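The Warranty Period

01/08/2021

The dishwasher died at 14 months. The warranty was for 12. I'd like to think there's a small clock inside it, ticking away behind the detergent drawer, but the bloke on the Corari helpline assured me there wasn't, in the tone of a man who'd been asked before.

I'd rung to find out what E9 meant. The manual says E9 means "contact service". Service, when contacted, said E9 could mean a number of things and would I like to book a technician for $90, parts and labour extra. I asked what the $90 covered. It covers him coming to the door.

So I've been washing up by hand, like a pioneer. There's a stage, three or four days in, when you start telling people it's quite meditative. Ignore anyone in this stage. By the second week I was eating toast over the sink and had come to regard a saucepan as a commitment.

Mum's old Floder ran for nineteen years. It was the colour of weak tea, it sounded like a ute going over a cattle grid, and when it played up you gave it a thump on the left side and it thought better of it. You can't thump the Corari. It has a touch panel, and the touch panel locks if it senses what the manual calls "irregular input".

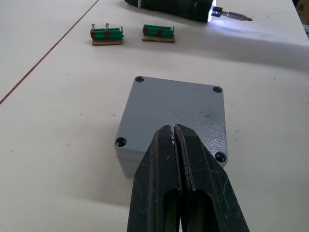 Grey metal box, white tabletop.

Anyway, I did what everyone does and went on the forums. There's a Plollia owners' group that lets Corari people in, on the grounds that they're the same machine with a different badge. A thread 57 pages long is devoted to E9. The first ten pages say it's the float switch. The next twenty say it's never the float switch. After that it's mostly an argument about rinse aid, and then somebody starts selling a kayak.

I bought a float switch. It came from Mtshali Spares in a padded bag big enough for a doona, and it took me a whole arvo lying on the kitchen lino with a torch in my teeth to fit it.

It now says E4.

The manual says E4 means "see E9". I've booked the technician for November, first available, and bought a new scrubbing brush. It's a good one, with a bamboo handle.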